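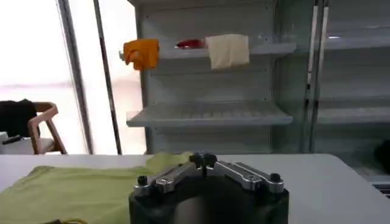
Brindell Shared Workshop
Monthly safety check – ground floor and yard
Date of check: Sat 25 June
Sheet no. 3101

Marks: OK / Repair / Watch

1. Main entrance and corridor
Door closes by itself: OK
Corridor free for walking: Repair
Comment: Two pallets from the Kemelard delivery are still standing by the fire door. The door opens, but not completely. Please move them before Monday morning.

2. Fire extinguishers
Seals and pressure: OK
Wall signs: Watch
Comment: The sign over the extinguisher in the paint room is losing its glue. I pressed it back, it will fall again. A screw would be better.

3. First aid box
Contents complete: Repair
Comment: Eye wash is past its date. Small plasters are finished. The list inside the lid is from the old box and does not match, so I checked by the list in the office folder.

4. Electrical
Extension cords: Repair
Sockets and covers: OK
Comment: The orange cord at the band saw has a cut in the outer cover, near the plug. I took it away and put a label on it. Do not repair it with tape – this was already done one time.

5. Machines
Guards on band saw and drill press: OK
Emergency stops: OK
Dust extraction: Watch
Comment: All stops were pressed and released. The Iltis extractor is louder than in the last check and the bag was more than half full. Room 154 has weak suction at the far hose.

6. Ladders
Feet and locks: OK
Comment: The short ladder was in the yard, in the rain. It belongs on the hooks inside.

7. Chemicals
Cabinet locked: OK
Labels readable: Watch
Comment: One can of thinner has only handwriting on it, and I could read only half of the word. Who filled it, please write a proper label.

8. Yard and gate
Lighting: Repair
Gate hinge: OK
Comment: Lamp over the bicycle stand is dark. Harasym has the contract for outside lamps, the number is on the office door.

Open from the last sheet: handrail on the back steps – still loose at the bottom.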